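May 24, 2019

Bench notes, Wunditport two-arm kit, trial week

Okay, day 2 with the kit and I'm in a much better mood than I was yesterday! Rigoberto got the rail squared up before lunch and both arms homed on the first try, so I finally got to spend an afternoon running things instead of hunting for hex keys.

Setup is the same as in the quote from Priltesow: two arms on one rail, a gripper on each, controller under the bench, and the Cavix software on the old desktop. The software is fine. The menus are a mess (why is speed under "Display"?) but once you save a profile you can mostly stay out of them. I saved mine as kieu_test so Kiều can pull it up Monday without asking me.

Spent most of the time on flat stuff, which is what we'd be buying this for. Cards are mean – they slide, and there's hardly any edge to get a jaw under. I set closing force at 9 for both sides, and left it there all afternoon.
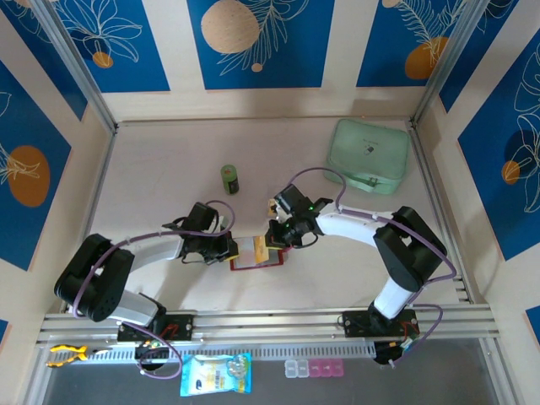 Card work, left gripper at the left edge, right one on the upper right corner.

Handoffs: I logged 100 tries in all. Right arm was the better of the two, left one kept coming in a hair low and nudging the card away. I shifted the left approach height up in the profile and it calmed down a lot, but I want a clean run on the new number before I say it's fixed. Raw log is in the shared folder.

Things I don't love: the purple cables. They loop up pretty high over the arms and I kept watching them when I should have been watching the grippers. Asked Priltesow if there's a shorter set, no answer yet. Also the manual skips from section 7 to an appendix, so whatever they wrote about tool changes, we don't have it.

Price – still over what we set aside, even with the trial discount. Rigoberto thinks they'll come down if we commit in June. I'd like to see the bottle and the zipper pouch done properly first, so those are next on my list.

To do: rerun left arm, email about cables again, get the missing manual pages.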